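在家搭双臂洗碗机器人,进度串,想到哪写到哪。

**1/**
先交代背景:项目代号 Sodimum,两条机械臂,一个移动底座,一个本来用来放松的业余时间。目标是让它把水池里的东西拿出来,放到架子上。洗干净是第二阶段的事。第二阶段什么时候开始,请不要问。

**2/**
结构件大部分是在 Hemville 共享工坊打印的。那边的打印机按小时收费,我有一对夹爪外壳打了三遍:第一遍孔位偏了,第二遍孔位对了但我把左右镜像搞反了,第三遍成功,心情已经没有了。

**3/**
关节电机买的是 Brostulell 的拆机货。卖家说“成色很新”,到手以后发现新的是包装。有一个关节回零的时候会先往反方向抖一下,像在考虑要不要上班。我在固件里给它加了 230 毫秒的等待,它考虑完就去了。

**4/**
控制部分没什么好炫耀的:一台旧笔记本,一个 CAN 转接板,外加一堆从二月写到现在的 Python。二月那部分代码我已经看不懂了,注释写着“临时,回头改”。回头了,没改。

**5/**
底座的高度是另一个坑。最早按书桌高度设计,推到厨房才想起来台面比书桌高。肩部垫高了 100 毫米,重心跟着上去,手臂一伸底座就点头。最后在底盘里塞了两块压铁,问题解决,代价是现在搬它上楼需要做心理建设。

**6/**
夹爪指尖换过好几种材料。硅胶太滑,热缩管掉皮,自行车内胎剪的那版手感最好,就是整个厨房一股修车铺的味道。现在用的是黑色软胶打印件,摩擦力中规中矩,味道也中规中矩。
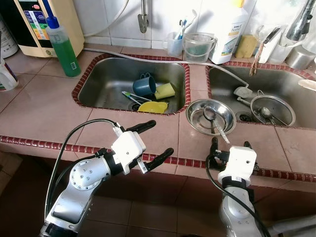 **7/**
今天主攻抓取顺序。之前的策略很朴素:哪个离夹爪近就抓哪个。在书桌上练方块的时候,这个策略看着很聪明。到了真水池就露怯了。左边池子里蓝色塑料杯是侧躺着的,底下还斜着一把白绿相间的牙刷,先抓牙刷等于从杯子底下抽签。所以现在改成先判断谁压着谁,上面的先拿。写出来像废话,写成代码是 17 个 if。

**8/**
有人会说,怎么不用端到端模型,让它自己学。用了。采了 20 段遥操作数据,训出来的策略学会了我的一个习惯:伸手之前先停在半空犹豫。它犹豫得比我还像我。数据还得继续采,这次操作的人争取果断一点。

**9/**
关于勺子,单独开一条。勺子是这个项目里最恶毒的物体。它薄,它反光,深度相机看它就像看一团雾。柄搭在碗沿上的时候还算好说话,能从翘起来的那一头夹。平躺在锅底的,目前唯一可靠的抓取方式是我走过去拿。

**10/**
说到反光,不锈钢水池本身也不省事。点云里池底经常凭空多出一个坑,手臂真信了,就会往下捅。现在我给池底写死了一个平面,低于这个平面的目标一律拒绝。非常不学术,非常好用。以后谁换水池谁重新标定。

**11/**
走线。别笑,走线能占掉一个周末。最初线是贴着臂走的,腕关节转到极限就把插头拽松,夹爪当场失去知觉。后来从臂根绕一个大弯再接到夹爪上面,难看,但有余量。我本来买了一包很漂亮的编织套管,还在抽屉里。

**12/**
防水还没做。目前的防水方案叫“不开水龙头”。打算给手腕做个套筒,一次性手套剪一剪再加 O 型圈,先试试不影响活动范围的版本。有做过的朋友麻烦说一下手套会不会被关节咬进去,我对这个画面有不好的预感。

**13/**
急停按钮倒是做得很认真,红色,蘑菇头,直接切电机电源。缺点是断电以后手臂会塌下来,砸在台沿上。瓷砖很硬,我的打印件不硬。下一版要在肩关节加抱闸,或者在台沿垫一条泡沫,看哪个便宜。(泡沫便宜。)

**14/**
速度方面,从瞄准到放上架子,拿一个杯子大约 100 秒。同样的时间我可以把整池洗完再泡杯茶。不过泡茶的时候我还得盯着它,手放在急停上,所以省下的人力目前是负数。

**15/**
工坊里有人建议我直接买 Radebe 的成品夹爪,力反馈、防水、标定文件全都有。我看了一眼价格,回来继续打印第四版外壳。第四版孔位又偏了。

**16/**
接下来的清单:
- 把杯子的抓取从侧面改成也能从杯口夹
- 给海绵单独写一个夹持力,不要每次都捏成饼
- 重新采一批数据,光线分白天和晚上
- 手腕套筒
- 把二月的代码重写(这一项从上一份清单复制来的)

**17/**
代码等清理完再放。图纸可以先给,想要的在下面留言,STL 和 STEP 都有,左右夹爪我已经在文件名里标清楚了,打印前还是请再看一眼是不是镜像。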